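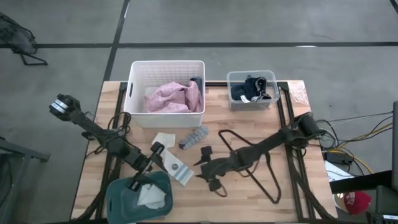

Notebook, returns bench, November. Started writing at 7:40, before the floor got loud.

Carried over from last entry: the question of what counts as "sorted." Grellberg want a number. Levente Szabó wants a number he can defend. I want somebody to define sorted, and have wanted it since the contract was signed, so I'm used to that.

Current definition, agreed with Uliana Mykhailiuk over the noise of the baler: an item is sorted when it's in the right container and the person at the next station doesn't have to touch it again. By that rule the old manual line sorted fewer items than everyone remembers. Levente didn't enjoy hearing it. He has asked me to keep it out of the slides, so it's in the notebook.

Setup for the morning: mixed load on the butcher block, arms on either side, white basket at the back, clear bin to the right of it. Socks, a teal bag with a white cloth in it, a hanger. The left gripper has the bag. The right one is open over the hanger, and if I had to bet on which of the two will cause trouble I'd bet on the hanger every time. It's thin and black and lies flat on the wood, and two fingers coming down from above have very little to get under. A person does it by sliding the hanger to the table edge and pinching it there. Uliana does this without looking. I asked her to show me slowly and she couldn't do it slowly, she had to do it at speed and let me watch four or five times.

So that's on the list: edge slide for flat items. Not hard to write down. Levente thinks it needs a lip on the table. I think it needs us to stop putting hangers in the load, but Lambrakis ship everything with a hanger and Grellberg have promised to take whatever Lambrakis ship, so the hanger is ours.

Socks. The two in the middle of the table don't match, one striped blue and white, one white with a round gray logo. The sheet says pair or reject. The people on the old line had a third option, the single pile, which appears in no document and was kept under Uliana's end of the bench for years. She says most singles found a partner by end of shift because the other one was further down in the same sack. The software rejects a single the moment it's sure, and it's sure very quickly. Result: two rejects where she'd have had one pair and a short wait. I've put in a request for a holding spot with a timer. Grevow's reply was that a holding spot is "outside the process model." It was well inside Uliana's.

Batch 2281 notes, for whoever picks this up:

- Tags. A navy item with the tag showing is no problem. Tag folded under, the arms want to turn the whole garment over, sometimes twice, and then put it back the way it was. Looks thoughtful. Costs a lot of time.
- Soft bags with something in them. Rule now says empty the bag first. Old rule said weigh it. Keep the new one.
- Small scraps, paper or cloth, anything like the little white square near the socks. No rule. A person brushes them off the table with the side of the hand and would be surprised to be asked about it. Logged as "unclassified item," which makes our litter sound quite distinguished.
- Tristetti sent the revised gripper pads. Not fitted yet.

What it does to people, since Levente asked me to write "something on the human side" and then gave me half a page for it. There were 12 on sorting when this began. They're all still in the building, as promised, but the work has been cut up differently. The long easy stretches went to the arms, the part where you could sort and talk. What's left for people is exceptions. Every item that reaches Uliana's station now is one that something else has already given up on, and she does that all shift. She put it better than I would: she used to get a hard one now and then and it woke her up, and now she goes home with a headache and the count says she did less.

The count does say that. Items per hour at the exceptions station are down and always will be, and somebody upstairs is going to compare it with last year's figure unless we change the heading on the column. Have asked for a separate measure. Have also asked for rotation, two hours on exceptions and then off to loading or packing. Levente is for it. The rota is held by a spreadsheet that belongs to Grellberg, who'd like to see a business case for letting a person change chairs.

Pay grade is the other thing. Exceptions work is still graded as sorting. She trained the classifier, more or less, by telling me for weeks what everything was and why. The grade sheet calls that "assisting." I've written it up as process expertise and copied in everyone I'm allowed to copy.

To do:
- edge slide, try it by hand first with Uliana calling the moves
- fit Tristetti pads, rerun thin items only
- ask Grevow again about the holding spot, use the word "buffer" this time
- find out who owns the column headings

11:15. Levente came by and asked whether it's sorted. Told him to see the definition, top of page.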